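Who Is Allowed to Touch the Table?
Final report, Automation Practice project, Lollwood campus
3 September 2020

1. What we were asked to do

Our group was given the Mander cell for a term and told to write the rules for it. Building anything was off the table. Teaching the arm something impressive was off the table too. The arm already picks and places small household objects, it has done so for longer than any of us have been enrolled, and what it lacked was a document saying how people should behave near it and how a test should be set up so that the next person can repeat it.

There was an older document. It had 14 pages, two of which were the cover, and it required the operator to "exercise caution at all times." We tried to work out how an auditor would check that and gave up before lunch.

2. Where the rules came from

We started from three sources: the old lab document, the Dramton handbook that the department uses for its workshops, and the log book kept beside the cell. The log book was by far the most useful. The handbook tells you what should be written down after a stop. The log book tells you what people write down, and mostly it is "stopped, restarted, fine."

We sorted everything into rules about people and rules about the table. The people rules were easy to agree on. The table rules took the rest of the term.

3. Rules about people

One person holds the stop button and does nothing else. They don't take notes or hold anyone's coffee. If they need to put it down, the run ends first.

Hands go into the work area only when the arm is in its parked pose and the enable light is off. We argued over whether "paused" counts as parked. It does not. A paused arm is an arm with plans.

Speed stays at the low setting whenever the gate is open, including for a quick check. The phrase "quick check" appears in the log book before most of the interesting entries.

4. Rules about the table

A test is only worth repeating if the starting layout can be repeated, and before this project the starting layout was whatever had been left out. Our draft says that objects stand on the green cloth with clear space around each one, that nothing touches anything else at the start, and that the arm is fully out of the camera's view when the starting picture is taken. The set should mix shapes. A bottle, a puzzle cube and a tall glass ask for different grips, and a script that handles one of them has proved very little about the others.

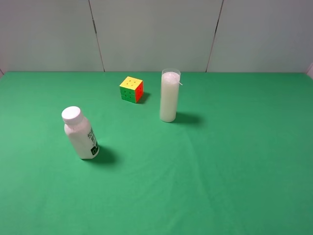 Glass got its own paragraph in the rules, after some debate. One side wanted it banned, on the grounds that broken glass and moving machinery belong in separate buildings. The other side pointed out that people own glasses, and that a home robot which has only ever met plastic will be a disappointment in December when the relatives come over. The compromise is that glass may be used at low speed, with the gate closed, and only after the same script has run 8 times in a row on a plastic stand-in with no stop. We chose 8 because the log book suggested that most scripts that were going to fail had done so by then. That is thin evidence and we say so in the rules.

Shadows also made it in. The lamp stays in one place during a test series. We didn't want a rule about a lamp, but a script tuned under one light can behave oddly under another, and the person who moved the lamp never thinks it worth mentioning.

The cloth was harder. Our first draft said it must be "flat." We spent part of an afternoon smoothing it and learned that cloth has its own views. The current wording says no fold may be high enough to tip an object, and gives a simple test: set the puzzle cube on it and see whether it rocks.

5. Trying the rules on other people

We handed the draft to the Aguirre group, who share the room and had no reason to be kind. They ran three sessions with it. In the first they skipped the starting picture, because the rule was on the back of the sheet. In the second they took it with the arm still in view. By the third they followed everything and complained that setup took longer, which we count as a sign that setup was taking place.

We moved the starting picture to the top of the front page and cut the sheet to a single side. The caution sentence is gone.

6. Still open

The rules say nothing useful about objects that hold liquid. For now they must be capped or left out — a rule written in the last week, and it reads like it. Nor have we settled who signs off changes to the sheet. The copy taped to the gate already has a correction in pen, and none of us made it.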